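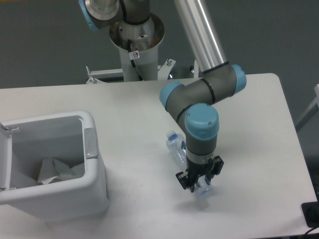

Yvonne Bloxham asked whether the arm could have hurt somebody when it restarted by itself, and whether we would have told people if it had. Yes to both. Her message is the reason this page exists, and it has been added to a few times since as other questions came in.

Restart fault on the Namdale sorting bench – frequently asked questions

What happened?

In February the arm on the sorting bench went into a protective stop partway through a pick. The operator opened the guard to move a bottle, closed it again and was reaching for the tablet when the arm started moving. No one had pressed reset. The gripper closed on empty air, the arm went over to the bin position, opened the gripper and came back to its start pose. The operator hit the emergency stop at that point.

Was anyone hurt?

No. The operator was outside the guard and the guard was shut. The same fault would have behaved the same way with an arm inside if the guard switch had been bypassed, and on this bench it had been bypassed for setup work twice that month. We have counted it as a near miss for that reason.

What is the bench for?

Picking plastic drink bottles and waste paper off a table and putting them where they belong. The task software is called Nisari and was written in-house. The safety controller was set up for us by Dimitrov when the bench was built. The two are meant to be separate, and most of what follows is about a place where they were not separate enough.

So what was the cause?

There were two faults and they needed each other.

The first was in Nisari. After a stop, it kept its last command in a queue. When the connection to the arm came back, it sent that command again. That was put in to get around network dropouts, where sending again is the right thing to do. It had no way of telling a dropout from a safety stop.

The second was in the safety setup. Reset was configured as automatic on the guard input. Closing the guard cleared the stop, where it should have needed a separate press of the button on the panel. The drawings say manual reset. The controller said automatic. We believe it was changed during commissioning to save walking back and forth, and never changed back.

Either one alone would have been found sooner or later without much fuss. With automatic reset and a queued command, closing the door was enough to start a move.

How fast was it going?

The log gives a peak of 235 mm per second at the gripper, which is our setup speed. Normal running is faster. It was in setup speed because the operator had been adjusting the pick height on bottles lying on their sides.

Why did it stop in the first place?

Bottle contact. A bottle lying flat is an awkward thing to pick up from straight above. It rolls, and if the gripper comes down a little too far, a finger presses on the table or pins the bottle at one end. The arm feels the extra force and stops. That part worked as it should, and we don't want it made less sensitive. 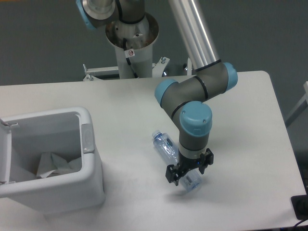
Eyvindur Hafstein wrote to say that the pick height is a distraction here, and that a stop caused by a person leaning on the arm would have ended the same way. We agree with him. Early versions of this page spent too long on bottles. The height has been corrected, but correcting it did nothing about the restart, and the bench stayed locked out until the other two items were closed.

Had it happened before?

Probably. We went back through the logs that had been kept, which cover 820 pick cycles. There were 34 protective stops. In 6 of them the arm moved again after the guard closed with no reset press recorded. None of those were reported. Operators we asked remembered one or two and had taken them for normal behaviour, as the arm usually did something sensible afterwards and went back to work.

Older logs had been overwritten. The bench now keeps them until someone deletes them on purpose.

Why didn't the operators report it?

The start-up sheet said "close guard, resume" and didn't mention reset. Anyone trained from that sheet would see the arm move after the guard closed and think it was following the sheet. The sheet was ours and it was wrong. No one has been disciplined and no one is going to be.

What has been changed?

The guard input on the safety controller is set to manual reset. The reset button is on the panel outside the guard, in a spot where you can see the whole table but can't reach it. The controller settings are now under a password held by two people.

Nisari throws away its queue on any stop. After a reset it sits idle until the operator presses start on the tablet, and it asks whether the gripper is holding anything.

The bypass key for the guard switch has been taken off its hook by the bench. It is signed out from the workshop office, for setup only, and while it is in, the person using it carries the enabling switch.

The start-up sheet has been rewritten. If yours still says "close guard, resume", please bin it and ask for the new one.

How was the fix tested?

By stopping the arm on purpose at different points in the job, opening and closing the guard, and waiting a full minute each time before touching reset. We did this above the table with nothing held, with a bottle held, on the way to the bin, and with the gripper down in the bin on a piece of paper. The last one took the longest to get right. The gripper has to stay as it is during a stop, and the old recovery move began by opening it and driving sideways, which is a bad idea when the fingers are below the rim.
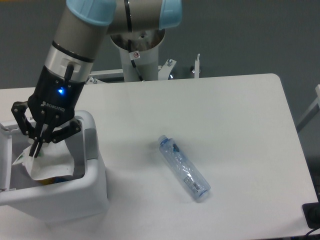 The recovery move now goes straight up first and won't do anything else until the wrist is clear of the bin by a set height. If paper is still in the fingers it comes up with them, and the operator decides what to do with it. It is slower than before. We tried a version that let go of the paper at the rim and it caught on the edge often enough that we dropped the idea.

The Nisari change was also tested by pulling the network cable, to make sure a plain dropout hadn't become dangerous in some new way. It hadn't. The arm stops, and you have to start the job again, which some people find annoying.

Does this affect the bench at Kostura?

It has the same version of Nisari, so it had the queue fault. Its guard was already on manual reset, so it could not have restarted on the guard alone. It could still have sent an old command straight after reset, before the operator was ready. It was taken out of use the same afternoon and has had the same update.

I have a copy of Nisari on my own arm. What should I do?

Stop using it until you have updated. Then check your reset setting at the controller itself. Don't go by the drawings. The check is simple:

Run any job at setup speed with no one near the arm.
Open the guard during a move.
Close the guard and keep your hands off everything for one minute.
If the arm or the gripper moves, even slightly, isolate it and get the safety setup looked at.

Do it once more with something in the gripper. A few of the cases in our log only showed up as the gripper changing its grip, with the arm itself standing still, and these are easy to miss.

Is a dropped object after a stop the same fault?

Usually not. If power to the gripper goes as well, what it does depends on how yours is set up, and light things such as paper may fall. Tell us anyway if it happened when the guard closed, and include the time of day so we can find it in the log.

Can I still reach in to straighten a bottle?

Yes, with the guard open and the stop showing on the panel. Look at the panel each time. If the stop light is off with the guard open, the bypass key is in, and you should keep out and find whoever signed for it.

Is the bench back in use?

Yes, at setup speed only. It goes back to normal speed once Dimitrov has been in to check the controller settings against the drawings. The visit has been booked and moved once already. We'll change this answer when it's done.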